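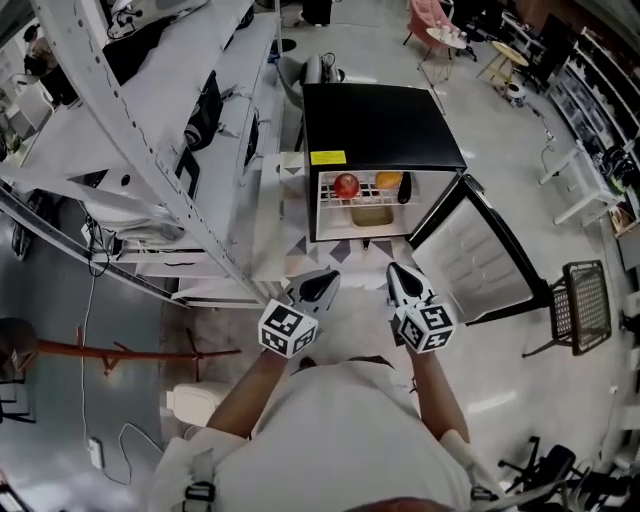

Small refrigerator with an apple, a mango and an eggplant on the shelf

Belero pool

A Belero pool is a football prediction contest in which each entrant divides a fixed stock of points among the games of a single week. It combines elements of the straight pick'em pool, where every game has equal value, and the confidence pool, where games are ranked in order of certainty. The format takes its name from the Belero, a bar in Drullstead where the first contest was run. It is played mainly in office and neighborhood leagues.

Format

Each entrant receives 1,000 points at the start of the season. Before the first kickoff of the week, the entrant names a winner in at least five games and places a stake on each. The smallest stake is 5 points and the largest is 70. A correct pick returns the stake and adds the same amount. An incorrect pick loses the stake. Tied games return the stake without gain.

Most pools are played straight up, meaning that the margin of victory has no effect. Some use a point spread, in which case a result that lands exactly on the number is treated as a tie. The spread is taken from a single source named in the pool rules and is frozen when the entry sheet is issued. Later movement of the line is ignored.

Late and missing entries

An entrant who does not file a sheet is charged 25 points for the week. In the original rules the charge was applied from the second missed week onward, and some pools keep this version. A sheet filed after the deadline is valid only for games that have not started. If fewer than five such games remain, the sheet is treated as missing.

Postponed games are void unless played before the next entry sheet is issued. Games moved to another stadium stand as picked.

Strategy

The upper limit on stakes prevents an entrant from recovering a season of losses on one game, and it reduces the value of heavy favorites in straight-up pools, where many entrants place the maximum on the same team. A correct pick shared by most of the field changes the standings very little. Entrants who trail late in the season therefore tend to place large stakes on underdogs, while leaders tend to copy the most common choices.

Injury reports carry more weight than in a season-long fantasy league, as stakes are set fresh each week. Changes at quarterback and along the offensive line are the most closely followed.

Variants

The Elstead rules drop the minimum number of games but require that one stake be placed on a road team. In the Matubbar variant, play begins in October, after the early part of the schedule, and the upper limit is removed for the final week. A playoff version gives each surviving entrant a new stock of points and counts every remaining game.

Tiebreakers

Entrants level on points are separated by the number of correct picks over the season, then by the predicted combined score of the last game. If both are equal, the place is shared.

See also

Confidence pool
Pick'em
Point spread
Survivor pool

This page was last edited on April 27, 2019.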